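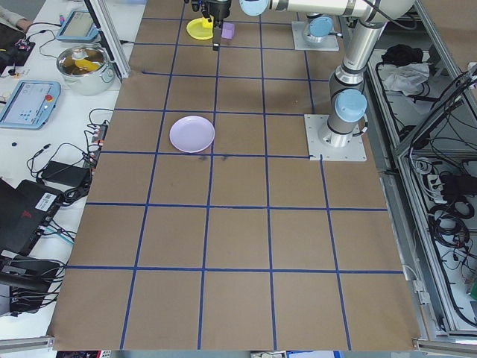 Month five of sharing a job with two robot arms. People keep asking how it's going, so: a thread. Bring a snack.

Background for the newcomers. I work in kitting at Brastent. Kitting means putting the right small thing in the right small tray before it goes to somebody who gets to do the interesting part. I have been doing this for 7 years and I'm told I have "excellent hands," a compliment you can only get in kitting or in a period drama.

In June management announced the Flokbridge project. There was a slide deck of 36 slides. Slide 2 said nobody would lose their job. I'd have enjoyed the other 34 more if they hadn't felt the need to put that one so early.

Before the arms get near a real order, they practice on the table in the back: brown paper, blue tape, plates and cubes. I taped part of that grid myself. If you ever see a line that wanders, that one was before coffee.

The integrator is a firm called Limis. Lovely people. They say "pick" as a noun. "That was a good pick." I have made, by my own estimate, a couple of million picks and had never once been congratulated until I stood next to a machine that was being congratulated for its third.

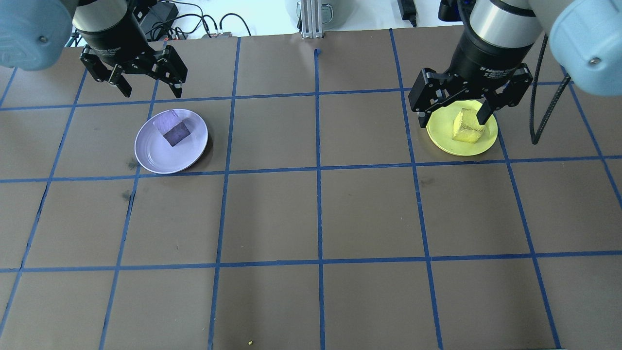 Yellow cube, yellow plate. Purple cube, lavender plate. This is the curriculum.

Things that are now part of my job and weren't in the spring: holding a teach pendant. Knowing where the emergency stop is without looking. Saying "can you send me the log" in a normal voice. Finding the other end of a black cable.

Things that are no longer part of my job: the 561 tray. If you've never worked the 561 tray, it's the one with the washers that stick together. We used to draw straws for it. The arms got it in September and I'd like the record to show that not one person on the floor has shed a tear.

But here's a thing the slides missed. The 561 tray was also where you went when you didn't want to talk. Bad morning, argument at home, whatever - you took the washers and everyone left you alone until lunch. We've had to come up with other ways to signal this. Mine is headphones. A colleague just says "washers" and walks off.

The other change is who gets asked. When a part won't sit right in the gripper, the Limis crew come and find the person who used to do it by hand and ask how they did it. Then there's a long pause while that person tries to explain what their thumb does. I watched a woman who has barely spoken in a meeting since I started give a twenty-minute lecture on thumbs. They took notes. She has opinions about gripper pads now and she's usually right.

Did the pay change? Reader, it did not. We got a new job title, "cell operator," which makes my mother think I work in a prison. The title came with a badge holder. We're told grades are being reviewed, and they've been being reviewed for long enough that I'd like to see the review's own performance numbers.

The night shift feels differently about all this and I don't want to speak over them. Two of their spots weren't refilled when people left. Technically that's slide 2 keeping its word. It's also fewer people to eat with at 3 am. Both of those go in the thread.

We toured the Meireles site last month, where they've had arms for longer. I asked one of the operators over there what she'd do differently. She said get it in writing who fixes it on a weekend. I came home and asked. It's being reviewed.

Am I for it or against it? I'm for my wrists, which feel better than they have in years. I'm against being told I'm "freed up for higher-value work" by someone who then hands me a roll of blue tape.

Someone in the replies wants to know if the arms have names. They do, we voted, and I'm not posting them because one of them is also the name of a supervisor.

Break's over. I've got a row of tape to redo and then it's plates and cubes until two. If the weekend cover thing ever gets an answer I'll add it to the bottom.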